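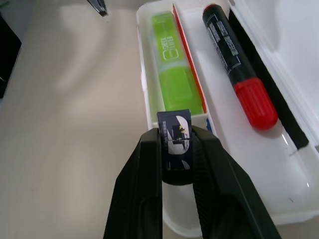 ## 4. Setting up the Lornell cold-press juicer

I run mine on the bench at our Skokedent market stall, so these steps assume you've got limes and ginger to get through before opening.

1. Rinse the hopper and the mesh – don't skip the mesh, I always want to.
2. Slide the drum in until it clicks.
3. Set the dial to 50 for citrus, 100 for ginger or carrot.
4. Put the jug under the spout, then switch on.

**Note:** Peel your limes first! The oil in the skin turns the juice bitter by lunchtime.

**Caution:** Turn it off at the wall before you open the lid. Fingers stay out of the chute – use the pusher.

Juice for bottling goes straight in the fridge, labelled with the flavour and the time.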